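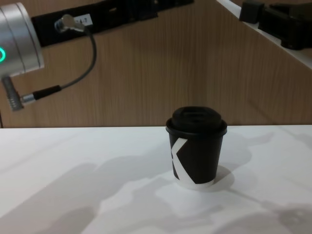 Coffee cup with domed lid

How to Book a Group Visit to the Mustitz Museum

Groups of 12 or more are asked to reserve in advance. The procedure applies to schools, clubs and private parties.

1. Choose a program. The museum offers a guided tour, a craft workshop and a chamber concert. The concert hall seats 100 and is shared with other visitors.

2. Complete the request form. State the name of the group leader, the ages of the participants and any access needs. Forms must reach the Visitor Office no later than 14 days before the visit.

3. Wait for written confirmation. A booking is not valid until the group leader has received a letter or email signed by Gareth Cropper, Group Bookings.
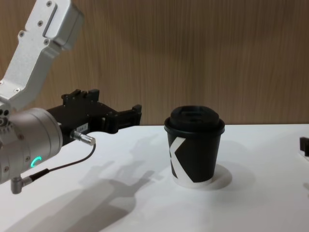
Cup on a white tabletop

4. Pay the balance. Payment is accepted by card or bank transfer. Schools may request an invoice.

5. Arrive at the Furari Street entrance. Coats and large bags are left in the cloakroom. Food and drinks are not permitted in the galleries.

Changes to the date are accepted once, subject to availability. Concert bookings for November open earlier than those for other months; please consult the program calendar before submitting a form.

Page last revised 7/24/20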